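Robot Learning > Data Collection > Bimanual: is more really more?

skivine
Posted September 2021

We're collecting examples for a two-arm sorting and placing setup. Small electronics: little motor-type cylinders with leads, a ring-shaped board, loose wires. Parts live in yellow bins, and there's a steel tray in the middle with a sheet of paper in it. The plan from above is 2000 teleoperated episodes before anybody trains anything. I think that's a waste of a spring and a summer. Talk me out of it or back me up.

Fikri Saragih
Back you up on what, exactly? 2000 is a normal number for parts that bend. I'd be more worried if they had said 200.

skivine
My problem is the "before anybody trains anything" part. We started in April and so far there hasn't been one policy run on the hardware. Every episode starts from pretty much the same layout. Same bins, same corners, same two or three spots on the bin floor where the operator likes to drop things at reset. I asked what the last few hundred episodes taught us that the first 57 didn't and got a shrug.

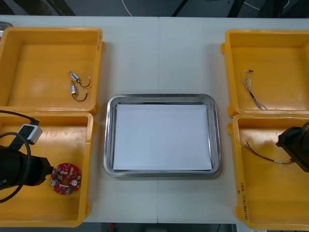
I've also stopped believing our success labels. The operator marks his own episodes. A wire that ends up half over the rim of the tray gets a "success" at four in the afternoon and a "fail" at nine in the morning. Then someone puts the success rate on a slide.

runness_lab
Second this. We had 2643 episodes on a cable task and the policy learned to go to the average wire position and close. It looked great on replayed starts. Move the wire a hand's width and it grabbed air with total confidence.

Fikri Saragih
That's a reset problem, and you could have had it with 50 episodes or 50,000. Did you randomize?

runness_lab
We told people to randomize. People are bad at it. They toss the part in and it lands where their wrist wants it to land.

tollix
Print a list of start positions and make them follow it. Boring, works.

skivine
Works for the boards. How do you put a wire in a listed position? It springs into whatever shape it wants. I can write "left side of bin, ends facing you" and get ten different wires.

tollix
Ten different wires is what you want, no?

skivine
Fine, yes. I'd still like to know which ten I've got.

asante_j
I run collection for a group like yours and I disagree with most of this thread. Training early sounds thrifty, but you end up tuning the data to one mediocre model. We did that. Swapped the model later and half the "clever" episodes were useless. The dull pile from the first month held up fine.

Fikri Saragih
What task?

asante_j
Pegs and brackets. Rigid, I admit.

Fikri Saragih
Then I don't think it carries over. Pegs don't have leads that hook on each other.

asante_j
Maybe. But "we should stop at 57" doesn't carry over either.

skivine
I never said stop at 57. I said train something on what we have, watch it fail, and collect where it fails. And have a second person label from the video with the operator's marks hidden. If the two sets of labels disagree a lot, I don't care how many episodes there are.

runness_lab
Do the labels first, it's cheap. We found 2 operators with completely different ideas of what "in the tray" meant. One counted a wire with its end hanging out.

tollix
Does your policy see both arms in one camera? If an arm covers the part at the moment of the grasp, extra episodes won't help much with that.

skivine
Fixed camera over the table, plus wrist cameras. The wrist ones were added late, so the early episodes don't have them. Another thing that isn't on the slide.

asante_j
OK, that one I'd be angry about.

skivine
I'm asking for one training run this week, on the episodes with all the cameras. Will post what comes back, including if I'm wrong.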